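Last updated: October
Filed under: Slow cookers & multicookers > Rice and grains > Solved

Rice catching on the bottom and lid error on the Fidositz multicooker

Opened by Hajnalka Kerekes

Hello all, I'm hoping somebody can sort me out before I go back to a saucepan. I've had the Fidositz (the 5 litre one with the grey lid) since the spring and it's been brilliant for stews, soup, even a sticky ginger pudding. Rice, though! Every single time I do rice under pressure I get a brown crust welded to the bottom, and about half the time it stops partway through and beeps at me with the E4 message.

What I'm doing: two mugs of basmati, two and a half mugs of water, a pinch of salt, lid on, Rice button, walk off. My manual says E4 is "lid or heat fault", which could be anything really.

Things I've tried so far:
- more water (got porridge, with a crust under it)
- less water (crunchy, with a crust under it)
- a different brand of rice
- a bit of butter in the bottom, which smelled lovely and then burnt

Update, same evening. Did another batch at 6pm with the lid wiped round first. E4 came up when it had barely got going. I turned it off at the wall, waited, turned it back on and it carried on as if nothing had happened, but the rice was half raw on top. We had toast.

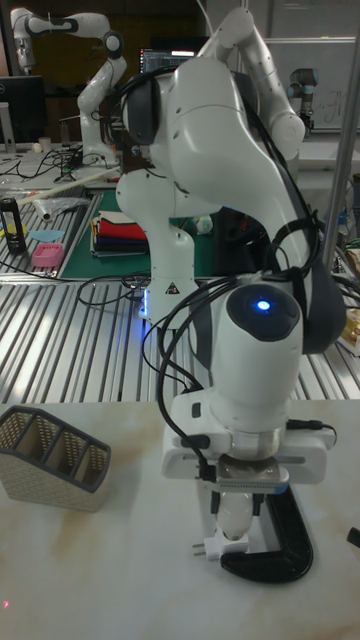 Reply from Marjatta Partanen

Hi Hajnalka, welcome to the club, mine did exactly this! Couple of questions. Are you rinsing the rice? And do you fry anything off in the pot beforehand, onions or spices? If there's a film of anything stuck on the base it gets too hot just there, and the cooker thinks the whole lot is boiling dry. That's what sets off E4 on mine, anyway.

Also, take the inner pot out and look at the underside. There's a little sprung button in the middle of the hotplate that has to sit flat against it. If a grain of rice has dropped down there the pot rides up on one side. Unplug it and let it go cold before you go poking about, obviously.

Reply from Hajnalka Kerekes

Marjatta, I am a bit embarrassed. I don't rinse it. My mum never did so I never have. And yes, I nearly always do an onion first, with cumin, and then tip the rice straight in on top.

Looked under the pot this morning and found two lentils and something that used to be a pea. All out now, and the button moves up and down nicely. I gave the hotplate a wipe with a barely damp cloth and left it until lunchtime to dry before plugging it in again.

Test 1: rinsed rice in a sieve until the water ran more or less clear (it took ages, I had no idea there was so much starch in there). No onion. Same water as before. No E4! Still a crust, but a pale gold one and it came off with a wooden spoon. The rice was a touch soft for me.

Test 2: rinsed rice, onion and cumin first. E4 again. So the onion is definitely part of it.

Reply from Remo Sartori

You need to scrape the pot after the onion. Turn off Sauté, put a splash of your measured water in while it's still hot and rub at the brown bits until the bottom feels smooth, then the rice and the rest of the water. Don't stir after that. I do mine with equal amounts of rinsed basmati and water, so your two and a half mugs sounds high to me, especially as rinsed rice is already carrying some water with it.

And skip the Rice button. On the older Fidositz it was set up for short grain and runs too long for basmati. I use Manual, high, 4 minutes, then leave it alone for ten before letting the steam out.

Reply from Hajnalka Kerekes

Right, I found my patience and did it Remo's way. Log for anyone else having the same trouble:

Test 3: two mugs rinsed basmati, two mugs water, onion and cumin fried, pot scraped, Manual high for 4, ten minutes' rest. No error, no crust, and proper separate grains. I did a small dance. My only grumble is that the onion all floats to the top, but a fork soon mixes it in.

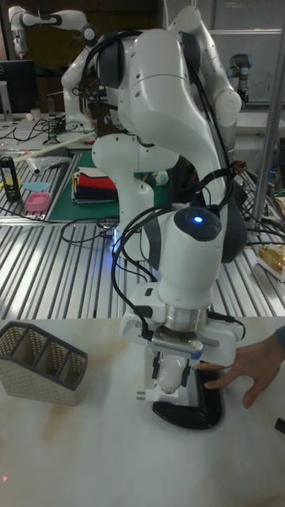 Test 4: same again but with a tin of coconut milk for part of the water, as I wanted it to go with a curry. E4 came back, and the bottom had caught. So that's one for the list of things not to do, unless somebody knows a trick?

Reply from Marjatta Partanen

Coconut milk is thick and it sinks and sticks. Cook the rice in plain water and stir the warmed coconut milk through at the end, a few spoonfuls at a time. You'll need far less than a tin. I put a bit of lime zest in as well, and a pinch of sugar if the curry's a hot one.

Reply from Hajnalka Kerekes

That worked! Very creamy, nothing stuck, and there was enough left over to fry up with an egg the next day (I cooled it quickly on a tray and put it in the fridge, before anyone tells me off).

I also rang the Fidositz helpline about the lid, just in case, and was on hold for 35 minutes. The chap agreed with you both about the pot, and said to take the rubber ring out now and then and wash it, as it stretches with age and can give the same message. Mine smelled strongly of last month's chilli. I've ordered a spare so I can keep one for puddings.

Marking this as solved. Thank you both so much, I'm doing a pilaf with apricots tomorrow and I'm not even nervous.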